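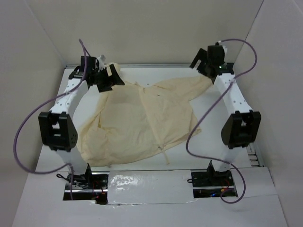
Thandeka Ngcobo

Speaker notes: "Who Gets to Play Her?"
Talk for the film and society evening, Nodmont Arts Center. Runs 29 minutes if I don't tell the wig story. Doors at 7, me at 7:20.

OPENING
Wait for the coffee line to sit down. It won't. Start anyway.

Thank Banafsheh for the introduction. If she mentions my dissertation, move along quickly.

First line: "I'd like to talk about accents, and I will be doing none of them."

Then say what the talk is. When a film tells the life of somebody who moved countries, who gets hired to play that person, and who taught them to talk? Last January I sat down with 11 films about immigrants to this country and listened to the mouths. Eyes closed for a lot of it. My husband believed I was napping and for two of the films he was right.

SLIDE 2: THE ALL-PURPOSE ACCENT
I call it Pestavbridge, after the made-up village in a student film I had to grade once. People from Pestavbridge roll the R when they're angry. They drop "the" when they're sad. They get it back for the courtroom speech.

Pause for the laugh. If there isn't one, drink water.

The serious part. An accent belongs to a town, a decade, a class, a particular grandmother. Flatten it and the audience hears "foreign" and stops asking. Illia Pylypenko coached dialects for years before he took up teaching, and he told me the note he got most often from producers was "less specific." Read his line slowly: "I spent a month teaching a man to sound like a dentist from one side of a river, and they asked if he could sound more like the river."

SLIDE 3: MAKSYMIV
The long example. Don't rush, don't apologize for liking it.

Stage play first, then the movie. Maksymiv is a seamstress who organizes her shop floor and loses. On stage she was played by a woman who had grown up speaking the language. In the movie she was played by somebody with better cheekbones and a scarf. The scarf got its own paragraph in the press notes.

What changed: on stage she jokes in her own language and the joke isn't translated. Half the house laughs and the other half learns what that feels like. The movie has a subtitle. Then it has a second character explain the subtitle.

Be fair here. The movie actress is good. She worked hard and I cried at the train station. You can cry at a thing and still want to write it a letter.

SLIDE 4: "BUT IT'S CALLED ACTING"
Somebody will say this in the Q&A so get to it first.

Yes, acting is pretending. Nobody sane wants only dentists to play dentists. The trouble is which way the pretending goes. Ask the room how many of them can name an actor with a heavy accent who was cast as the president. Let the silence do some work.

Diệp Vũ's story goes here (she said okay to use it, check that she's not in the front row). She read for 5 parts in one spring. All of them had a first name and no last name. She got one, a nurse, and was asked to "bring a little more of the old country." She's from Sacramento.

SLIDE 5: WHAT THE ARCHIVE DOES
Jerkora radio tapes. Play the short clip, the woman talking about the bakery. CHECK THE VOLUME. Last time it came out like the voice of God on the subject of rye.

Point out how she switches: one voice for the interviewer, another when her sister walks in. No screenplay I looked at gave its heroine two voices. Konrad Stöckli disagrees with me about this and has sent a long email. I may quote the polite half.

CLOSING
Don't end on hope, they can smell it. End on the bakery woman. Play the last bit again where she corrects the interviewer on how to say her name, and he says it wrong, and she says "fine."

Lights up.

IF THERE'S TIME
The wig story.

Q&A
Repeat each question into the mic. If the gentleman with the comment that isn't a question is here, nod until he breathes, then point to the back.

Books are on the table by the coats. I have change for a twenty.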